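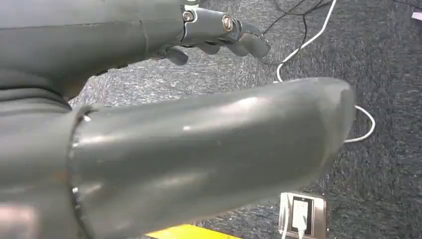 Figure 1. Speckled carpet and loose cables, Pelthorpe shop floor.

Progress report: Pelthorpe shop and counter refit
Reporting period: January to March
Prepared by: Vaughan Sheehan
Submitted to: Sellberg small premises fund

1. Summary

Work on the counter and shelving is on schedule. Work on the floor-level cabling is behind schedule and carries over into the next period. Spending is within the approved budget. No change to the scope of the grant is requested.

2. Floor and cabling

The dark gray speckled carpet is being kept. It was inspected by Nestor Sebastian in January and found sound, apart from wear at the stockroom door. A replacement strip for that area has been ordered from Yüksel and will be fitted after the cabling is finished.

Thin black cables are still lying on the carpet. The original plan was to run all cables along the wall in a surface channel. The first delivery of channel was too narrow to take the bundle with its lid closed, and it was returned. The wider size is on order. Until it arrives, cables are to be kept out of the customer route during opening hours. Gilang Majimbun will label each cable at both ends before any of them are moved. Cables with no identified use will be removed.

3. Counter

The counter stays in its current position. Moving it closer to the entrance was considered and dropped, as the change would have required a new power outlet and narrowed the route to the stockroom. The contactless payment sign is mounted against the counter edge. A second sign has been discussed for the approach to the counter but is not included in this budget.

Kiri Fairweather reviewed the counter height against the access guidance supplied with the grant. Her notes were sent to the fund separately. They recommend a lowered section at one end, which is priced under item 6 of the original application and has not been started.

4. Shelving

The wooden shelving beside the counter is retained. Wandaner quoted for 31 feet of new shelving to match it on the far wall, and the quote was accepted in February. Delivery is due in two stages. Brackets come first, so that the wall fixings can be tested under load before the boards are cut.

Adjustable shelf pins will be used on the new units. The retained units have fixed shelves, which limits them to smaller stock.

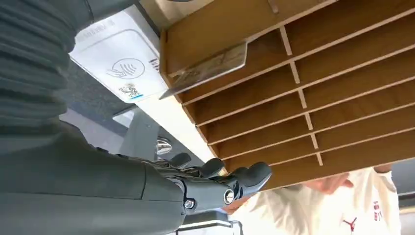
Will the shop still take cash after the refit?
Cash will be accepted at the counter during all opening hours, and the cash drawer stays where it is now.

5. Spending

Shelving is committed but not yet invoiced. The returned cable channel was refunded in full, less some $100 in carriage, which has been charged to contingency. The carpet strip will be charged to the flooring line.

6. Work planned for the next period

Fit the wider cable channel and clear the carpet (Majimbun).
Fit the replacement carpet strip at the stockroom door (Sebastian).
Receive brackets from Wandaner and carry out the load test.
Confirm a start date for the lowered counter section (Fairweather).

Invoices and delivery notes are held by Ásdís Hafþórsson at the Pelthorpe office and can be sent on request.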